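An afternoon at the Muto open day

I had wanted to see the Muto workshop in Hasdale since I moved to this side of the country, and in August they finally opened the doors to the public. It is a small robotics lab, one floor above a tire shop, and you find it only if you follow the paper arrows from the parking lot. I came at two o'clock, when the first tour was already full, so I drank a coffee and waited for the second one.

I expected something like a car factory, with yellow arms behind a fence. The tour began with slides, and then they took us in groups to a dark room where the light falls almost only on one round white table. 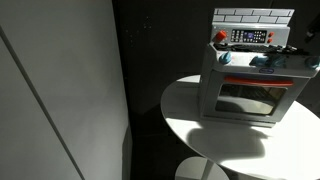

Our guide explained that the team is interested in objects from the home, and that toys are a good size for the arm and do not cost much. A robot that works in a factory meets the same part all day. In a kitchen every family has different knobs and different handles, and the guide said this is where most of their hours go. My daughter had a play kitchen when she was small, so I felt a little at home among all this equipment.

They call the arm Sirko. The software which plans its movements is called Sketik, and they write it themselves. The guide told us they have saved 3898 attempts so far, good and bad ones together, and that the bad ones are also useful to them. I liked this very much. When I was learning English I also kept a notebook of my mistakes, and I still have it somewhere.

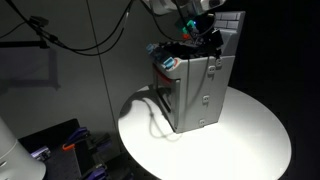

What surprised me most was how patient you must be in this job. We stood there for 40 minutes and people asked questions the whole time – how strong is the grip, what happens if the power goes out, can it wash dishes. The last answer was "not yet", and the guide said it with a very serious face. A boy beside me wanted to know if the robot gets bored. I was hoping somebody would ask it.

I asked about the price, but I did not get a number. I asked also why the room must be so dark, and I am afraid I understood only half of the explanation, something about reflections.

After the tour there was juice and a table with leaflets, and I talked with a couple who had driven more than 100 kilometres to be there. They plan to come again in spring. The entrance is free, but groups are limited, so write your name on the list at the door as soon as you arrive. The stairs are steep and I did not see an elevator.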